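What Is a Sponsored Post?

Suppose you are watching a man called Fouad Zerouali try to teach his tortoise to play football. The tortoise is not interested. You are very interested. Then, halfway through, Fouad holds up a bottle of bubble bath and tells you it has changed his life.

Has it? Possibly. But there is a good chance somebody paid him to say so, and that makes his video a sponsored post.

Who pays for all this?

Let's invent nothing complicated. Fouad posts on Vado, an app where people share short videos. Vado is free to use, and so is watching Fouad. Computers, offices and tortoise food cost money all the same, so the money has to come from somewhere. A lot of it comes from companies that want you to buy things.

A company can pay Vado to slip an advert in between the videos. It can also go straight to Fouad. A soap company called Nivorus might say, "You have 2000 followers and they seem to like you. Would you mention our bubble bath?" Then they agree on a price, and sometimes on the exact words. Grown-ups can send 23 emails about whether the bubbles should be called "dreamy".

Why not just make a normal advert?

Companies have noticed that you leave the room during normal adverts. You go and find a biscuit. When someone you like is talking, you stay put.

People also tend to trust a person they watch every day. It can feel as if Fouad is a friend, although he has never met you and would not recognise you at a bus stop. If a real friend tells you about a good bubble bath, they probably just like bubbles. Fouad may like bubbles too, but he has also had a payment, and you can't tell from his face which one is doing the talking. 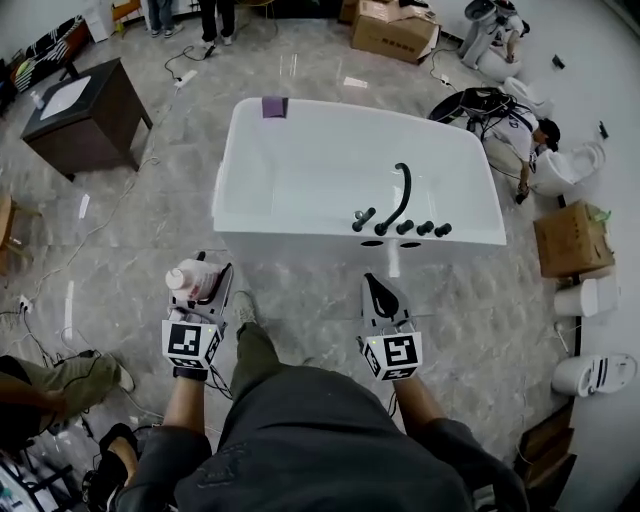

A white bath with dark grey taps, and a bottle with a pale pink label.

How can you spot one?

Look for the label. In many countries, including the UK, people who are paid to talk about a product are supposed to make that clear. You might see "Ad", "#ad" or "Paid partnership". It ought to be easy to find. Some people put it at the very end of a long line of hashtags, just after #tortoiselife, and hope you get bored before you reach it.

If there isn't a label, listen for clues. Does the person say the name of the product a lot? Is everything about it wonderful? Do they give you a special code, such as FOUAD70, to type in at the shop? Codes help the company see how many people bought something after watching.

Free gifts count for something as well. If Eria sends a girl a pair of trainers and she shows them to everybody, she may not have been given a penny, but she has been given trainers. It would take a brave person to unwrap those on camera and say, "These pinch."

Are sponsored posts bad?

No. Making videos is a job for some people, and people with jobs like to be paid. Plenty of them turn down products they think are rubbish. The trouble starts when an advert pretends to be something else.

Try this at home

Choose a video you like and watch it with an adult. Each of you writes down anything you think might be an advert, without peeking. Then compare lists. Aminu Sani, aged nine, tried it with his dad and found four. His dad found one, and had already bought it.

Words to know

Follower: someone who has asked to see a person's posts.
Sponsor: a company that pays for something so that people will notice its name.
Hashtag: a word or phrase with # in front, used to group posts together.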